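The House Rules of Moving a Glass of Water

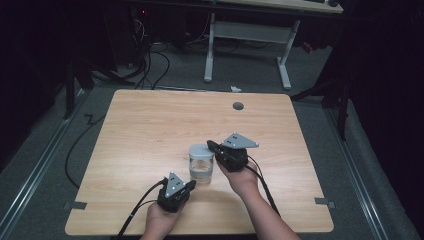 By the Troserdale staff writer | 04/08/2018

The rulebook at Menon's demonstration room fits on one sheet, printed on both sides. Its author, who has run the room since January and asked to be identified only by job title, is the floor lead. The title, the floor lead points out, comes with responsibility for the carpet.

There are 18 rules. There used to be 10, "back when we were optimists."

The work the rules govern sounds like something you would give a toddler on a wet afternoon. A person takes a black gripper in each hand and moves household things on a table. The motions are recorded, and in time a robot learns from them. The glass of water is considered a mid-level job.

"People come in thinking they know how to pick up a cup," the floor lead says. "They've been doing it for years. Then they watch themselves do it and find out they grab, change their minds, and grab again."

Rule 3 covers this. You decide on your approach before you move, and you come at the cup from one side at a speed "suitable for company." The wording survived two rounds of review at Vetitz, the firm that audits the room, whose people wanted a number. They were given one, in a footnote.

Cables get three rules to themselves. Before each session the operator checks that the line from each gripper runs back freely and that no loop lies where a foot is likely to go. "I have written safety guidance for presses and ovens," the floor lead says. "I've never had as many arguments as I've had over a cord on a floor."

Then there are the dotted plates on top of the grippers. Rule 8 says you don't touch them, lean on them, or put a sticker on them. I asked about the sticker. "It was a very nice sticker," the floor lead says, and moves on.

How full the glass may be remains a sore subject. The Gurkska guidelines, which the room borrowed from when it was starting out, allow liquids only in a closed container. Menon's version permits an open glass, partly filled, with plain water and nothing else. An operator once made a case for coffee, on grounds of realism. Rule 17 is the reply, and it is one word long.

Does anyone follow all 18? The floor lead thinks about it for a while.

"On audit days," comes the answer. "The rest of the time I'd say they follow the ones they've been caught on."

A new edition of the sheet is due once Vetitz sends its comments. It will have another rule in it, on long sleeves.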